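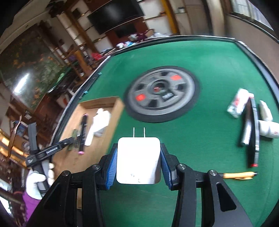 What does a charger do?

A wall charger takes electricity from the socket and changes it into a gentler kind that a telephone or tablet can use. The two metal prongs are called pins. They carry the electricity from the wall into the charger.

Not all plugs are the same. Many countries use two pins - the United Kingdom uses three.

Staying safe

Ask an adult before you plug anything in. Hold the plastic part and never touch the pins. Keep chargers away from water. If a charger is cracked, tell an adult at once.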